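아일랜드 식탁에 싱크볼 넣으신 분들, 써보니 어떠세요?
인테리어/주방 게시판 > 자유수다

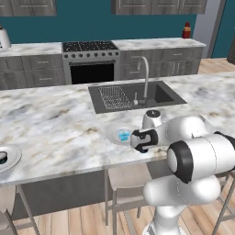
콩나물국밥
조리대가 대리석 무늬 상판일 때 싱크볼은 2구가 나을까요, 큰 1구가 나을까요?

느린목요일
설거지를 손으로 많이 하시면 2구, 큰 냄비나 오븐팬을 자주 씻으시면 1구를 권해요. 저는 2구 쓰다가 1구로 바꿨는데 웍 하나 돌려가며 씻던 시절로는 못 돌아가겠어요ㅎㅎ 상판 무늬랑은 별 상관이 없고, 볼 색만 맞춰 보시면 됩니다.

콩나물국밥
빠른 답변 감사해요! 사정을 좀 더 적을게요. 다음 달부터 공사 들어가는 구축이고요, 벽 쪽에 있던 싱크를 아일랜드로 빼려고 해요. 남편이랑 둘이 요리하는 걸 너무 좋아해서 마주 보고 서는 주방이 진짜 로망이었거든요. 업체 두 군데서 견적 받았는데 한 곳은 배관 이설이 쉽다고 하고 한 곳은 말리더라고요. 누구 말을 믿어야 할지…

파란대문집
말린 쪽이요. 저희 집이 딱 그 상황이었어요. 배수관을 바닥으로 끌고 가려면 기울기가 나와야 하는데, 구축은 바닥 두께가 여유가 없어서 결국 주방 바닥을 한 단 올렸습니다. 발 걸리는 건 한 달이면 적응되는데 로봇청소기가 못 올라가는 건 적응이 안 돼요.

자작나무숲
저는 반대 의견이요! 저희도 단 올렸는데 오히려 공간이 나뉘어 보여서 만족해요. 거실에서 보면 주방이 무대 같달까. 아이 있는 집이면 모서리에 고무 몰딩 꼭 붙이시고요. 아일랜드 싱크의 제일 큰 장점은 설거지하면서 식구들 얼굴을 본다는 거예요. 벽 보고 서 있던 때랑 기분이 완전히 달라요. 저는 그거 하나로 공사비 다 뽑았다고 생각합니다.

느린목요일
얼굴 보는 건 좋은데 설거지거리도 같이 보이잖아요ㅋㅋㅋ 손님 오시면 현관에서부터 다 보여요.

자작나무숲
그건 턱을 세우면 돼요. 식탁 쪽으로 상판을 한 뼘만 높이면 싱크 안이 안 보입니다. 물 튀는 것도 많이 막아주고요.

파란대문집
턱 세우면 상판이 넓게 이어지는 맛이 없어지죠. 반죽 밀거나 김밥 말 때 탁 트인 판이 얼마나 좋은데요. 저는 턱은 반대. 차라리 수전을 물살 부드러운 걸로 바꾸세요.

콩나물국밥
오 반죽! 저 빵 굽는 사람이라 그 얘기 솔깃해요. 상판 깊이는 얼마나 하셨어요? 도면에는 82센티로 돼 있어요.

파란대문집
저희는 110이요. 82면 싱크볼 앉히고 앞뒤로 남는 자리가 애매할 거예요. 앞쪽에 도마 하나 편하게 놓고 뒤쪽에 의자까지 두실 거면 깊게 가세요. 대신 통로가 좁아지니까 종이박스 펼쳐서 바닥에 실제 크기로 깔아놓고 며칠 걸어다녀 보시고요. 저는 그렇게 해보고 아일랜드 위치를 창가 쪽으로 옮겼어요.

프롬콤브주민
지나가다 반가워서 가입까지 했네요! 저는 지금 해외에 살고 있고, 동네 목공방 Plilunen에서 주방을 맞췄어요. 담당하신 Baiba Zariņš 님이 첫날 던진 질문이 "물을 제일 많이 쓰는 순간이 언제냐"였어요. 저는 당연히 설거지라고 했는데, 일주일 동안 적어보니까 채소 씻기랑 쌀 씻기가 훨씬 많더라고요. 그래서 큰 볼은 벽 쪽에 두고 아일랜드에는 작은 볼만 하나 넣었습니다. 설거지거리는 벽 쪽에 쌓이니까 안 보이고, 아일랜드는 재료 손질 전용이 되니까 늘 깨끗해요. 너무너무 추천!

느린목요일
와 이거 좋다. 싱크 두 개면 배관비가 꽤 나오지 않나요?

프롬콤브주민
나오죠ㅠㅠ 그래도 보조 싱크 쪽을 벽에서 가까운 끝에 붙여서 배관 길이를 줄였어요. 벽까지 60센티밖에 안 떨어져 있어요.

살림초보탈출
다들 대리석 얘기는 안 하시길래. 무늬만 대리석인 엔지니어드 스톤인지 진짜 천연석인지 확인하셨어요? 천연이면 식초, 레몬, 김칫국물 다 조심하셔야 합니다. 저는 레몬청 담그다가 동그란 자국을 남겼는데 닦아도 안 없어져요. 광이 죽은 거라서요.

자작나무숲
저희는 천연석이고 자국투성이인데 그냥 써요. 오래된 빵집 작업대 같아서 전 좋아요ㅎㅎ

살림초보탈출
그 마음가짐이 안 되는 사람은 천연석 쓰면 안 된다는 얘기예요. 저는 자국 볼 때마다 속이 쓰려요. 콩나물국밥님 빵 구우신다면서요. 버터 반죽에는 차가운 돌이 최고이긴 한데, 저라면 상판은 관리 쉬운 걸로 깔고 반죽용 대리석 판을 따로 하나 사겠어요.

콩나물국밥
확인해보니 엔지니어드 스톤이래요. 휴 다행. 반죽판 따로 사는 거 너무 좋은 생각이에요!! 그리고 볼 색을 어두운 걸로 하려는데 물때 심한가요?

느린목요일
진회색 씁니다. 커피 얼룩은 안 보이고 석회 자국은 하얗게 보여요. 저녁에 마른행주로 한 번 훔치면 끝이라 저는 만족. 밝은 상판에 어두운 볼 조합 예뻐요.

파란대문집
저는 스테인리스파라서 동의 못 합니다. 뜨거운 냄비 막 넣어도 마음 편한 게 최고예요. 합성 볼은 뜨거운 팬 넣을 때마다 제조사 설명서 생각나요.

살림초보탈출
스텐은 잔기스가 보이고 물소리가 크죠. 아일랜드면 거실 바로 앞이라 소리도 따져보세요. 식구들 텔레비전 볼 때 설거지하면 볼륨 올라가요.

파란대문집
밑에 방음 패드 두꺼운 걸로 붙인 제품 고르면 한결 나아요. 소리는 매장에서 물 틀어보고 고르시길.

프롬콤브주민
하나만 더요! 콘센트 위치 미리 잡으세요. 저는 아일랜드 옆면에 달았는데 반죽기 줄이 딱 닿아서 매일 감탄해요. 물 쓰는 자리에서 떨어뜨리고 덮개 있는 걸로 하시고, 위치는 꼭 전기 기사님이랑 상의하세요.

콩나물국밥
댓글 하나하나 다 캡처했어요ㅠㅠ 남편한테 보여줬더니 보조 싱크 안에 완전히 꽂혔어요. 큰 볼은 벽 쪽 원래 자리에 두면 배관을 크게 안 건드려도 되니까 말리던 업체도 괜찮다고 하네요. 상판 깊이는 박스 깔아보고 정할게요. 주말에 거실이 온통 종이박스일 예정입니다!

자작나무숲
턱은요? 턱은 어떻게 하기로 하셨어요?

콩나물국밥
턱은 없이 가요. 자작나무숲님 죄송해요ㅋㅋ 반죽을 포기 못 하겠어요.

자작나무숲
배신이다ㅋㅋㅋ 그래도 완공되면 사진 올려주세요. 의자는 어떤 거 놓으실지도 궁금해요. 저희는 등받이 없는 거 샀다가 다들 소파로 도망가서 결국 다시 샀거든요.

콩나물국밥
헉 등받이 없는 거 장바구니에 담아놨는데. 일단 빼둘게요.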